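The case for letting a robot say it does not know

Much of the money now going into household robots is spent on the policy: the piece of software that looks at camera pictures and decides how the arm should move next. Far less is spent on the code that decides whether the policy should be trusted at that moment. It is the view of the Maswood group that this balance is wrong, and that buyers and funding bodies should begin to ask for something different.

The group's position rests on work carried out at Ullolby, where demonstrations are gathered in ordinary homes with a hand-held gripper. The resulting software, known as Pennington, was trained on 200 demonstrations of simple picking tasks. On objects set out on a clear surface it reached 97 per cent in our own trials. That figure has been quoted in more than one application for funding, and the group does not dispute it. We do dispute what readers are invited to conclude from it.

A dining table in daily use is a harder test. Papers, jars and bottles gather along one side, a plastic sheet throws back the light, and the thing to be picked up lies down between four cardboard walls. The planner must find a way in that clears the near wall and leaves room for both fingers to close.

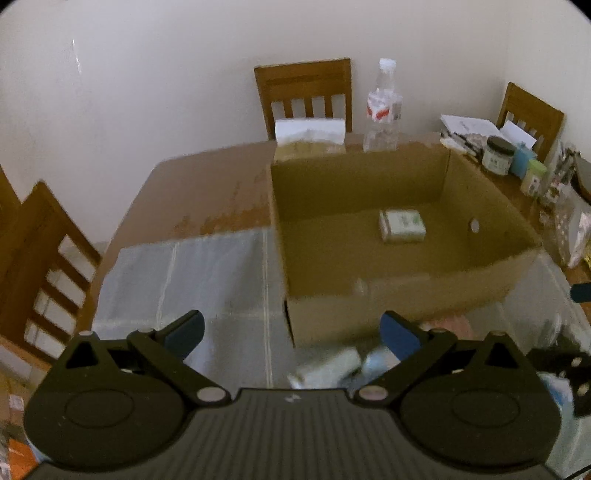

The gripper at a dining table, with a small white-and-green package in an open cardboard box.

In such settings the perception module still returns a position for the package, and it returns it with the same number of decimal places as before. Nothing in the output tells the planner that part of the estimate was made from a poor view. The planner accepts it, the controller follows, and a finger meets cardboard. When we examined the logs of failed attempts in boxes, almost 7 in every ten showed a position error that a simple check across successive camera pictures would have caught. The check takes an afternoon to write. It had been left out because it lowered the headline score – a robot that stops to look again is counted, under most scoring rules, as a robot that has failed.

The scoring rules should therefore change. A refusal ought to be recorded as a refusal, separately from a collision or a dropped object, and published beside the success rate. The Bovwood test set, which the group maintains, has been scored in this way since September. Results under the new rules look worse at first sight, and some of our partners have said so plainly. They are also far easier to act upon, as an engineer can see at once whether the fault lies in seeing, in planning or in moving.

It will be objected that a cautious robot is a slow one. This is a fair point. Our present software allows up to 6 fresh looks before it gives up, and a person waiting at the table would find that tedious. The limit can be lowered as the perception module improves, and it should be set by the household according to the task. Picking up a medicine bottle and picking up a sock do not call for the same patience.

The group asks that any public body paying for home robotics software require three counts in every report: completed, refused and failed. The log format used at Maswood already holds all of them, and it is open to any laboratory that wishes to adopt it.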